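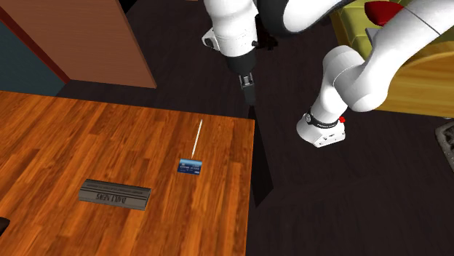
Words by Tharindu Matubbar
Filed under: Workbench talks, August

I'd been bugging Sewwandi Munshi for months to let me sit in on one of her maintenance mornings, and she finally caved. She looks after a simulated arm-and-table cell at Cernel that everybody calls Trondeser, and I had the dumbest opening question ready. What is there to maintain on a robot that only exists in software?

"Oh, plenty," she said, already scrolling. "It doesn't get greasy, but it drifts. Somebody updates the physics engine, somebody tweaks a friction value, and then your arm can't pick up a card it picked up fine last week."

So she has a routine. Coffee first, then the arm goes to its home pose, then she opens and closes the gripper 10 times with nothing in it and watches the finger gap on a plot. If the two fingers don't line up at the end, she stops right there and goes looking in the joint settings. (She found a flipped sign once. It took her until dinner!)

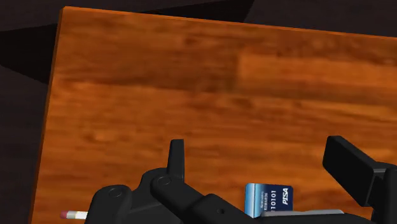 Finger contact is the part I really wanted to hear about, and she lit up when I asked. Big chunky things are easy, she told me, and a block will forgive almost any setting. Thin stuff is where a bad contact model shows itself, so her checks lean hard on the little blue rewards card, and when it's up on edge between the black fingers like that, she slows the playback way down and looks for jitter. "If it buzzes, my time step is too long. If it sinks into the finger, my contact is too soft. I change one number, I run it again, I write it down."

She does write it down, too. Her log is on line 477, and plenty of entries just say "same as before, fine." 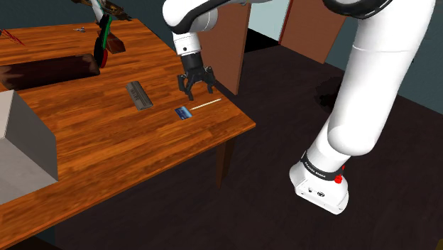
A reader who saw an early draft of this wanted to know why she doesn't script the whole thing and walk away. I passed that on, and she laughed. Most of it is scripted! The overnight batch runs 225 resets and flags anything weird, and in the last one 145 came back without a single warning. The rest she goes through by eye, with the arm paused, nudging the view until she can see under the wrist.

"The script tells me something's off," she said. "It's pretty bad at telling me what."

Next on her list is the wrist camera mount, which she thinks is tilted by a hair. She was opening that file when I left.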